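About Us

Hi, and thanks for stopping by! I run Drirnero, a small shop that writes and checks house rules for people who work alongside robot arms. Handling rules, mostly – how you set up a table, who may touch the stop button (everyone), what goes in the log, when you call it a day. I started the company out of a rented unit on Skullach Road, and we're still there, although we've taken over the unit next door and knocked a doorway through.

People ask where the name comes from. I made it up on a bus and the web address was free.

How we got going

Before this I worked on a packing line at a company called Lavora, and I was the person who ended up with the binder. You know the binder. Ours had 71 pages and I'm pretty sure I was the only one who'd read past the fourth. It had a whole chapter on lifting chains (we had no lifting chains) and one line on what to do when an arm stops halfway through a move with something in its grip. So I started writing my own page, and then people on the other shift wanted a copy, and then another site did too. That's pretty much the company history right there.

What we do now

We come to your place, watch the work for a day or two, and write rules that fit on a sheet you can tape to the wall. Then we come back later and see which ones people are following. The second visit is my favorite part! You learn a lot from a rule everybody skips. Usually it's too long, or it asks for a tool that lives in another room.

We don't replace the official safety standards and we won't pretend to. If your machine needs a formal risk assessment, you need one from somebody qualified to sign it, and we'll happily work next to that person. Our sheets cover the everyday stuff that sits underneath.

A few of the rules we use in our own unit:

Say "going in" out loud before you reach into the work area, and wait for an answer.
The arm is stopped before hands go near the table. Paused in software doesn't count as stopped.
Start with a plain cloth pulled fairly flat. Small wrinkles are fine, but write down anything you changed between runs.
Put household items down the way a person would leave them, any side up. Don't tidy them to make the job easier.
Check the gripper pads at the start of each session and again after lunch.
If a run goes wrong, it stays in the log. No deleting the ugly ones.
Two people in the room whenever the arm has power.

That last one costs us money and we've argued about it more than once. It's staying.

We keep a count of our practice runs, mainly to know when pads and cables are due for a look. As of 2021-02-12 we were at 2,562, and I'd love to hit 3,000 before the summer. Every 100 runs we stop, read back through the log together and rewrite whatever has gone stale. In January that meant throwing out our whole labeling system, which I had designed and was quite proud of. Oh well.

We've also put together a short starter pack called Theodorakopoulos. Long name, I know – it was the working title and it stuck. It has a blank log sheet, a start-of-day checklist and our notes on soft things like towels and fleece, which deserve their own section, being a different shape every time you set them down.

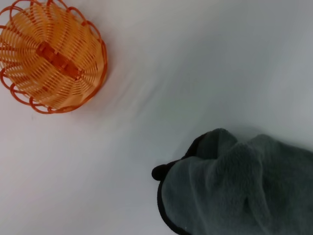 How often should a team go back over its handling rules?

At least every few months, and right away after a new gripper, a new kind of object or any close call. Put the review date on the sheet itself so people can see when it's overdue.

Working with us

We're a small team and we like small jobs. School labs, repair shops, one arm in a back room, all good. Send us a note through the contact form with a line or two on what your machine handles and how many people share the space, and I'll write back myself (give me a couple of days, I'm slow when we're on site). If you're nearby, come see us on Skullach Road. Closed shoes, please, and tie back long hair before you come past the yellow line.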